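I have been meaning to write this since Wednesday, when our little reading group at Skodel went through the Ivon grasping paper, and I came away liking the work a good deal more than I liked its headline number. The authors ran 121 picks and missed only 11, and everybody around the table was (rightly!) impressed, me included.

But I do wish we would all stop folding every kind of pick into a single score. A part sitting by itself in the middle of a tray and a part lying next to its twin are different problems, and the average hides which one your method is good at. When we tried the Ivon policy on our own bench, it did beautifully on the first kind and got terribly shy about the second.

Bin picking with circuit boards is where I would love to see people report things more slowly and more generously. Take two red boards of the same design on a shiny yellow floor, with glare washing out part of the plastic and tall capacitors standing up right where a fingertip might like to go, and tell me how your method chooses between them. I would trade some 2 points of success rate for one honest table of that.

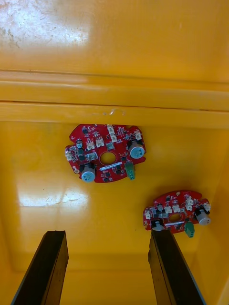
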